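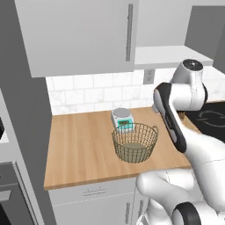
Can you teach a robot a kitchen job just by steering it through the job a few times?

A few times gets you a robot that copies you in one kitchen, on a good day. The people selling it tend to quote bigger numbers.

Isineo's new page says 300 remote-control runs per task. Fine. Who drove them? One patient person or 33 bored ones? It matters, and it isn't on the page.

I had a go at driving with a handset last October. Five tries to get one orange into a wire basket. My hand knew what to do, the arm was always a beat behind - and every one of my dithers went into the recording.

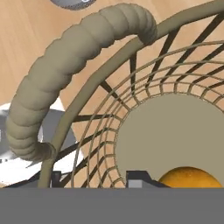 So the robot learns the dithers too. Massawe's answer is to throw out the bad runs afterwards, but then somebody has to say what a bad run is. Slow? Wobbly? Knocked the rim but got there?

And simulation doesn't get you off the hook. Steering a simulated arm is still steering, and wire mesh is a pain in there as well.

Loria claims 1256 runs. I'd swap the lot for one honest table of failures, with the basket moved a hand's width to the left.

Will read replies after tea. Links to failure tables only please - no promo videos.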